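Hulden two-drawer desktop cabinet: review

Posted by Miroslava Zeman, 16 March 2018

I bought the Hulden in January to replace a stack of cardboard filing trays which had been sagging for a year. It cost 405 kronor from the Colska shop, delivery included, and I have used it every working day since. This review covers the cabinet only. Colska also sells a taller version, which I have not tried.

It is a small cube-shaped cabinet in light oak, meant to sit on a table or shelf. There are two drawers, one above the other, and each has a black metal loop for a handle. It came in one piece, with the handles in a paper bag inside the top drawer. Fitting them needs a crosshead screwdriver, which you have to supply yourself. The job took me ten minutes, mostly because one of the screws had a poor thread and had to be coaxed in.

The first thing you will notice is that the handles do not line up. The upper one is set a little higher and further to the left than the lower one. I wrote to the shop and Zhiqiang Su replied the next day to say that mine was drilled that way and I could have a replacement if I wanted it. I decided to keep it. Anyone who likes things straight should look at theirs before throwing away the packaging.

The drawers themselves are good. They run on plain wooden runners with no metal parts, and for the first week the bottom one stuck when it was full. I rubbed a candle stub along the runners and it has been fine ever since. Both shut flush with the front and stay shut when the cabinet is picked up, as long as you keep it level. There is no stop at the back of the travel, so if you pull hard the drawer will come right out. I have done this twice, once with a full box of drawing pins.
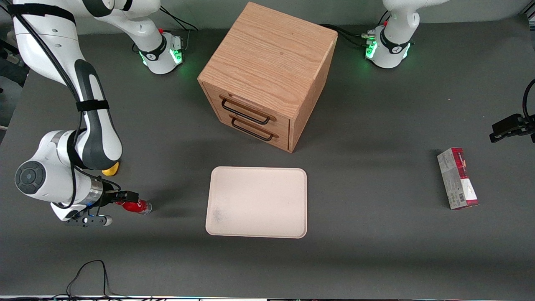

Inside, each drawer takes a pack of index cards, a stapler and a few pens laid flat. They are not deep enough for a mug or a large roll of parcel tape. I keep stamps, labels and spare batteries in the top and cables in the bottom. A4 paper will not go in unless you fold it, and the product page could make that clearer.

The finish is a clear matt oil. The grain on the top is pleasant to look at and suits a dark table well. It does mark, though. A wet glass left a ring on mine which I got out with fine sandpaper and a dab of furniture oil. Colska suggests oiling it once a year, and I would do the top more often than that if you stand things on it.

The weight is about right. It does not slide when you open a drawer with one hand, provided there is something in the other drawer. Empty, it creeps forward a bit. I stuck four felt pads underneath – the bare wood would have scratched the table sooner or later – and they stopped most of the movement.

Before this I had the Jukero desk box, which was cheaper and lasted two years before the front came away. The Jukero had more room inside, but the drawer wobbled from the start and the handle was a plastic knob. My colleague Everaldo Bastos still uses his and sees no reason to change. If all you want is somewhere to drop pens, he has a point.

Good points: solid wood, drawers close properly, handles comfortable to pull, small enough for a crowded table.

Bad points: uneven handle holes on mine, no drawer stops, no felt pads supplied, top marks easily.

I would buy it again at the same price. I would not pay much more for it until they sort out the drilling and put a stop on the drawers. Four stars out of five.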